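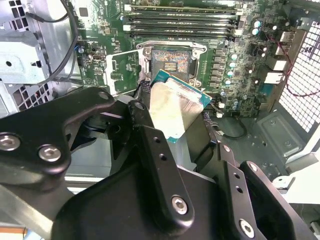

I put off changing the processor in my desktop for two whole years, and I want to tell you what finally pushed me over. My nephew asked if the computer was "sad." It had been opening a spreadsheet for so long that he'd finished a bowl of cereal waiting to see what would happen.

So, 31 January 2021, rain coming down, coffee on the windowsill where it couldn't hurt anybody, and I finally had the side panel off.

I should say up front that I am not a computer person. I fix lamps. I once rewired a doorbell and told people about it for a month. But a new machine was going to cost me 1,000 dollars at the cheap end, and a used processor that fit my old board was sitting in the display case at Noiphan, the secondhand parts store over on the east side of Malarmont, for 36 dollars. Thirty-six! I've spent more than that on a sandwich and a parking ticket.

The woman who sold it to me was Jintana Saengthong, who has owned Noiphan since back when it mostly fixed cassette decks. She wouldn't let me pay until I'd read her the model of my board off my phone, twice, and then she looked it up in a binder (a real binder, with tabs). "Same socket doesn't mean same everything," she told me. "Update the board's software first, with the old chip still in. Then come and tell me I was right."

I did, and she was.

Now, the chip. If you've never handled one, it's such a strange little thing. It's a flat square you could lose in a coat pocket, with a metal lid on top and a thin edge of circuit board showing along it, and all the work happens in there. I kept tilting it under the lamp. I had it by the edges the way Jintana showed me, like an old photograph, and I was holding my breath for no good reason.

Getting the old one out was the messy part. The cooler was stuck on with paste that had dried to something like stale frosting, and I didn't want to yank. The trick is to let the computer run for a few minutes first so the paste softens up, then shut down, unplug, and twist the cooler gently before lifting. Mine let go with a tiny smack that took a year off my life. I cleaned up with rubbing alcohol and coffee filters, which don't leave fuzz.

Then there's the lever on the socket, and the metal plate that swings back like the lid of a very small waffle iron. Once that's open you're looking straight at the contacts, and this is where you want to slow way down. Don't touch them. Don't blow on them either! I nearly did, from a lifetime of video game cartridges.

Lining it up is the whole job, really. There's a little triangle in one corner of my chip and a matching mark on the board, and there are notches in the sides too, so you get more than one hint. I came in crooked the first time, a good bit turned, with one corner hanging over the frame. If you do that, lift it back up. Turn it in the air, not in the socket. When it's square, you lower it and let go, and it should need no push from you at all. The push comes from the lever, and there's a creak when you close it that sounds exactly like something breaking. I called my sister over that creak. She sells carpet, so I don't know what I was hoping for.

Fresh paste, a blob the size of a pea. (People will argue with you about the pea. Let them.) Cooler back on, screws tightened a little at a time, going corner to corner. And plug the fan back in, please, because I forgot, and got a stern message on a black screen for my trouble.

It booted on the second try. The spreadsheet now opens before I can reach for my cup, and my nephew has moved on to asking if the printer is mad at me.

I went back to Noiphan the next week with a box of almond cookies, and Jintana bought my old chip for store credit. She had it in the case before I'd left. I spent the credit on a memory stick I hadn't planned on, and I've already got my eye on a fan.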